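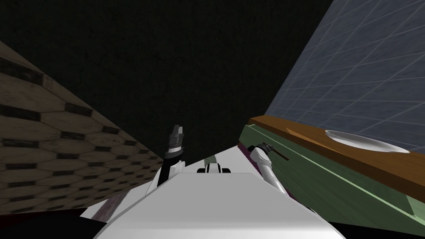

Somebody in last year's group asked why we bother homing the arms in the simulator at all, when there are no real joints in there to drift. Fair question! My answer is that the start-up routine is the same one you'll run on the real machine, and I want it in your fingers before you get anywhere near a motor.

So, setting up Mita, our two-armed robot, in the Rornden kitchen. Load the kitchen first and the robot second. If you do it the other way round the base gets dropped in at the wrong height and you'll spend the session chasing it (I have done this more often than I'd like).

Next, raise both arms clear of the body and open the head view. Check it before you touch anything else. If the floor runs uphill and the counter goes off on a diagonal, the head tilt wants looking at - go to the Gerus panel, note down the roll value, then set it to zero and reload. Write the old value in your log, please. I do read them.

Then the grippers. Open and close each one 7 times at speed 52, left first, and watch the fingers from the head view and from the side view. Both grippers should finish at 96 on the opening scale. Anything lower and you redo the zero for that side only.

Last job is the reach test towards the counter. Go slowly, keep the wrist above the worktop, and stop if the contact warning comes up. A full run takes almost 304 seconds, so don't start one just before the break!

Save your settings under your own name in the Zeleke folder. Logs are due in by 6/30/20.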